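Projekt Hullia – Auspacken, Ablegen, Aufräumen
Projektbericht Gruppe 3, Seminar Verpackung und Gebrauch, Standort Plemitz
Siiri Ahonen, Shabnam Farooqui
Stand: Dezember, Abgabefassung (Layout kommt noch)

1. Worum es geht

Klarfolie. Also die Tüten, in denen Hemden, Besteck, Kleinkram verkauft werden. Im Laden sieht das ordentlich aus, zu Hause liegt das Zeug dann auf dem Tisch rum und man weiß nicht wohin damit. Unsere Frage: Wie viel Platz und Zeit geht beim Auspacken für die Hülle drauf und wie viel für den Inhalt? Und was macht die Folie mit einem Tisch, auf dem schon anderes steht.

Ursprünglich wollten wir Karton gegen Folie vergleichen. War zu viel für ein Semester, Karton ist nach der Zwischenpräsentation rausgeflogen. Die Kartonmessungen liegen noch im Gruppenordner, falls die nächste Gruppe sie haben will.

2. Aufbau

Weiße Tischplatte, Wände mit Zickzackmuster in Schwarz und Hellgrau, in den Ecken Alupfosten. Das Muster ist anstrengend für die Augen, für Folie aber gut – durch eine Tüte hindurch sieht man sofort, wo die Linien wegknicken. Vor einer glatten weißen Wand verschwindet Klarfolie fast. Haben wir am Anfang im Seminarraum probiert, die Bilder davon kann man vergessen.

Licht: 750 Lux auf der Platte, mit dem Messgerät aus der Werkstatt. Am Samstag nochmal nachgemessen, gleicher Wert. Arbeitshöhe 70 cm.

Gegenstände (wechselnde Zusammenstellung):
Karohemd, rot-schwarz, gefaltet, mit weißer Schrift drauf
Weinglas grün, dazu der Gläserständer aus Metall
kleiner klarer Becher
Schale orange
Tüten und Folienbögen, durchsichtig
diverse Kleinteile in Rot

Das Glas hängt kopfüber am Ständer oder daneben. Der Ständer war Siiris Idee, weil er hoch und dünn ist und beim Greifen nach der Tüte leicht im Weg steht. Genau sowas steht ja in echten Küchen auch rum. Die Schale und der Becher sollten eher die Seiten belegen.

3. Ablauf

Ein Durchgang = Tüte auf den Tisch, öffnen, Inhalt raus, Inhalt ablegen, Folie weg. Zeit in Sekunden, getrennt nach "Inhalt" und "Hülle". Als Hülle zählt alles, was mit der Folie passiert: glattziehen, suchen wo die Öffnung ist, zusammenknüllen, zur Seite schieben.

Protokoll auf Papier, danach in die Tabelle. Shabnam hat die Zeiten nochmal von vorne durchgerechnet, weil bei mir eine Spalte verrutscht war. (Spalte D, alte Version bitte nicht mehr benutzen!)

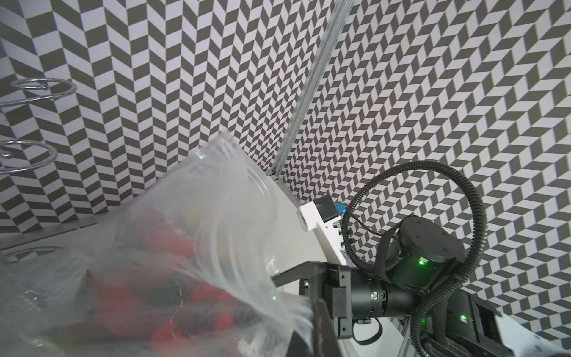
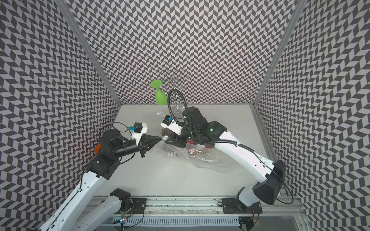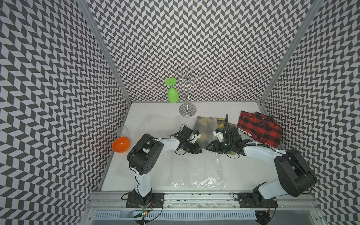 Klarfolie vor Zickzackmuster, in allen drei Ansichten.

Zum Ablegen haben wir eine einfache Regel gemacht: Textil an die rechte Wand, Geschirr nach links, Ständer bleibt hinten. Folie hatte zuerst gar keinen festen Platz. Das war ein Fehler im Plan, ist uns aber erst beim Auswerten so richtig aufgefallen. Ab der zweiten Runde dann: Folie in die Mitte, flach, und erst am Ende weg.

4. Ergebnisse

Summe über alle gewerteten Durchgänge: 1098 Sekunden. Davon 546 für die Hülle. Also knapp die Hälfte der Zeit für etwas, das man danach wegwirft. Wir hatten deutlich weniger erwartet, in der Hypothese stand noch "ein Viertel".

Was am meisten kostet:

Öffnung finden. Bei großen weichen Tüten sieht der gefaltete Rand genauso aus wie jede andere Falte. Bei glänzender Folie noch schlimmer, die Reflexe machen überall helle Linien.

Folie bleibt nicht liegen. Zusammengeknüllt geht sie wieder auf, braucht dann mehr Platz als vorher mit Inhalt. Flach hingelegt ist sie ruhig, deckt aber die halbe Arbeitsfläche ab und man legt aus Versehen Sachen drauf.

Nachbarn. Glas und Ständer haben mehr ausgemacht als gedacht. Sobald was Hohes hinten steht, wird die Tüte nach vorne gezogen und dort ist dann kein Platz mehr fürs Hemd.

Beim Hemd selbst: Inhalt ging schnell, sobald es draußen war. Gefaltet lassen und hinlegen, fertig. Aufgefaltet haben wir nicht gemessen, das wäre ein anderes Thema (Kragenkarton, Klammern, Nadeln usw., siehe Gruppe 5).

Kleinteile im Beutel sind eine eigene Kategorie. Man erkennt durch die Folie die Farbe, aber schlecht die Form. Einzeln rausnehmen oder ausschütten? Ausschütten ist schneller, danach muss man aber sortieren, und das haben wir leider nicht einheitlich gezählt. Diese Werte sind deshalb nicht in der Summe drin.

5. Material und Kosten

Tüten und Bögen über Hellström bestellt, Sammelbestellung mit dem Parallelkurs. Lieferung kam geteilt, darum sind in der ersten Woche weniger Durchgänge als im Zeitplan. Eine Holzablage von Cladwood war als seitliche Abstellfläche geplant, passte nicht und ging zurück. Rest aus dem Bestand.

6. Was nicht geklappt hat

Die Trennung Hülle/Inhalt ist im Protokoll sauberer als in der Praxis. Wenn man mit dem Rausziehen vom Hemd gleichzeitig die Tüte glattzieht, was ist das dann? Wir haben es zur Hülle gezählt. Kann man auch anders sehen, dann wird die Zahl kleiner.

Zu wenig verschiedene Foliendicken. Dick und dünn hatten wir, dazwischen nichts.

Geräusch wollten wir auch noch aufnehmen, das Knistern. Keine Zeit mehr gehabt. Schade, weil bei der Befragung in der Mensa mehrere Leute genau das genannt haben, noch vor dem Müll.

7. Vorschläge

Öffnungskante farbig markieren, ein dünner Streifen reicht. Haben wir mit Filzstift getestet, nur ein paar Durchgänge, sah aber gut aus. Müsste man ordentlich wiederholen.

Festen Platz für leere Folie einplanen, bevor man anfängt. Gilt für Packtische genauso wie für den Küchentisch.

Tüte kleiner machen! Bei den großen Beuteln ist der Inhalt nach unten gerutscht und oben steht ein ganzes Stück leere Folie, das nur stört.

Für die Fortsetzung würden wir mit weniger Gegenständen auf dem Tisch starten und dann einzeln dazustellen, erst Schale, dann Becher, Ständer ganz zum Schluss. Dann sieht man hoffentlich, ab wann es eng wird. Protokollbogen und korrigierte Tabelle sind im Ordner Hullia, Unterordner Abgabe. Fragen zur Auswertung an Shabnam, zum Aufbau an Siiri.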